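From: Marleny Palomino
To: Lornbridge Fruit Growers list
Subject: Re: [lornbridge-fruit] Quinces, when do I pick?

Hi Damián and everybody,

Damián Daza wrote:
> My two quince trees finally set a decent crop, 38 fruits on the
> bigger one. Some are yellow on the sunny side and still green by
> the stem. Do I wait? And does anyone have a paste recipe that
> doesn't need 3000 grams of sugar?

Wait! Mine looked just like that last year and I got greedy and picked the lot, and they sat in the garage sulking for weeks (still made good jelly, I'll admit). I go by smell now. When you walk up to the tree and it smells like pineapple and roses, start with the yellowest ones and leave the rest. The fuzz should rub off easily with your thumb too.

Don't pile them up, they bruise if you so much as look at them. And keep them away from your apples unless you want apples that taste like quince. Jairo Urrego swears he does this on purpose, so maybe ask him.

For the paste, I use Nelly Inga's way, which is much lighter on sugar than the old cookbooks: 300 grams of sugar to every 400 grams of cooked pulp, plus the juice of a lemon. It sets a bit softer and I keep it in the fridge. Wear long sleeves when you stir because it spits like crazy, I still have a mark on my wrist from May when I was using up the frozen pulp.

Ulises, are you still bringing the Brundano cuttings to the swap? I'd love two if there are enough to go around.

The short version of the paste, for anyone who wants to print it:

1. Wash the quinces, quarter and core them, and simmer until soft. Leave the peel on.

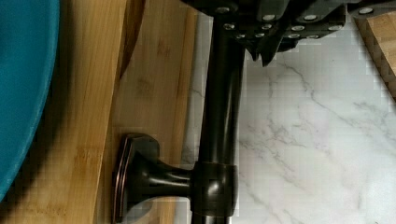 2. Push the pulp through a sieve, weigh it, add the sugar and lemon juice, and stir over low heat until the spoon leaves a clean track. Pour into a lined pan and let it set overnight.

Marleny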